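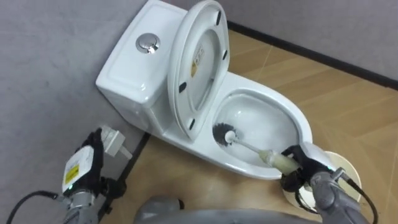
One resident asked whether the brush could go back to being part of the move-in kit, saying that a new toilet is easy enough to keep clean if there is something by it to clean it with. The question came in one of the comments sent to Bangera Housing after it put out its new bathroom care sheet for tenants in Ivell. The answer is yes. A toilet brush will again be left in every apartment at move-in, starting with the next round of leases.

The sheet was posted on 8 June 2018 and covers all 467 apartments the company rents out in Ivell, including the buildings on Udurer Street. It replaces a longer one that dealt with kitchens, bathrooms and balconies together and that many tenants said they had never read to the end. The new version fits on two sides of paper. Toilets take up most of the first side.

Bangera says it rewrote the sheet after going through its repair requests for the past year. There were 1,977 of them, and bathrooms came up more than any other room. Many of the toilet calls did not end in a repair. The usual findings were mineral scale under the rim, a flush button that had gone stiff from cleaner drying around it, or a seat that had worked loose at the hinges.

For the bowl, the advice is plain. Lift both the lid and the seat and lean them back against the tank. Put the cleaner in under the rim first, leave it to stand for 7 minutes, then work the brush around under the rim before going down into the bowl. Flush with the brush still in the water so that it gets rinsed too. Let it drip over the bowl for a moment before it goes back in its holder. Tenants who have hard water rings should repeat this the next day instead of turning to a scouring pad, which can scratch the glaze.

The underside of the seat and lid gets its own paragraph. Small rubber bumpers keep them from knocking against what is underneath, and dirt collects around the edges of them. A damp cloth is enough. If a bumper has come off, the office will hand out a new one at no charge — tenants are asked not to glue on felt pads or bits of foam, which soak up water and start to smell. Labels on the underside of the lid can be left where they are.

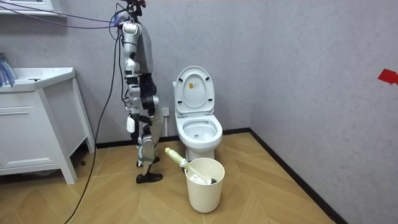

The floor is the next item. The sheet asks tenants to move buckets, mats and bins away from the base of the toilet before they mop, and to look at the line where the base meets the floor. Water that comes back there after it has been wiped up should be reported the same day. Small leaks at the base were behind several of the larger floor repairs on Udurer Street last winter, according to the company, and in most of those cases the tenants had taken the water for condensation.

Wall outlets in bathrooms are to be wiped with a dry cloth only. Spray cleaner should go on the cloth and never on the wall close to an outlet.

Flush buttons set in the tank lid should be wiped and dried, with no cleaner left sitting in the gap around the button. The sheet tells tenants not to lift the tank lid to drop in colored tablets. Bangera has discouraged them since April, when a plumbing contractor reported that the seals in tanks where they had been used were wearing out early. Residents who sent in comments were split on that point. One wrote that the tablets were the only thing that kept the bowl fresh between cleanings. Another had stopped using them and had seen no difference.

The sheet names no brands except one. Osis, the descaler kept in the laundry rooms, can be borrowed by any tenant for use on toilets and shower heads. It should not be used on stone shelves or on chrome, and it must not be mixed with bleach or used on the same day as a bleach cleaner. Bottles go back on the shelf after use, with the cap on.

Tenants who have trouble bending or kneeling can ask for a brush with a longer handle. The request form has a box for it. The company will also send someone to tighten a loose seat, usually within 3 working days, and tenants do not need to be home if they tick the line that allows entry.

Printed copies are in the lobby of each building and at the rental office in Ivell. Tenants already in their apartments can pick up a brush at the office for as long as the current stock lasts — one per apartment. Comments on the sheet can be left at the same counter or sent in with the next repair request. A separate sheet on kitchens will follow, and the balcony rules stay as they were.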